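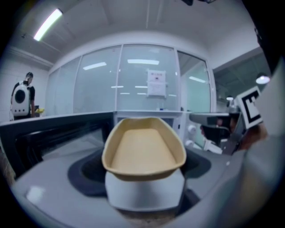

R. Tamsett
Second-line support, Zurkley music streams

Ticket 212: Vote totals for the Stesley comeback stage do not match
Status: Open, waiting on Jara
Opened: Apr 5, 2024
Product: Zurkley live player, Jara voting add-on

Problem as reported
Fans watching the Stesley stage from Clorbridge say their votes were accepted in the player and then never showed up in the total. The fan club sent us 157 screenshots of the "Vote received" message. Their letter says the vote was rigged. I have read the letter twice and it offers no evidence of that, only a low number and a lot of anger.

Log

Entry 1
Went through the screenshots. Many are the same picture saved under different names, so I would not treat the pile as a count of missing votes. The ones that are clearly separate do look real. The message in them matches what the player shows.

Entry 2
Jara's first answer was that the votes came in after the window closed. I don't buy it. Several screenshots have the song still playing behind the message, and the window is supposed to stay open until the host comes back on. Asked for their server log. Got a link to their help page on clearing the cache.

Entry 3
Cleared the cache anyway, on a test account. No change.

Entry 4
Ran the replay in test mode with the stream delay at 2 seconds. Every vote counted. Set the delay to 50 seconds and voted near the end of the song. The player said "Vote received" and the total did not move. Same result on the phone app and in the browser.

Entry 5
So the player thanks people before Jara has answered. The message fires on the button press – it has nothing to do with the vote being stored. That one is ours and I have passed it to the player team.

Entry 6
Jara now says a delay that long "would not happen on a normal connection." Viewers outside the main region had it all through the August special, and we have the tickets to show it. I also note that they still haven't sent the server log.

Entry 7
Player team has a build that waits for a reply before showing the message. It will stop people being told something false. It won't bring back a single vote, and I have asked that the release note not call it a fix for the totals.

Reply to the fan club
We can confirm that some votes sent late in the song on a delayed stream were not counted. We can't say how many, and we have found nothing so far that shows the result was changed on purpose. Please don't send more screenshots unless the song time is visible.

Next step
Server log from Jara. Ticket stays open until it arrives.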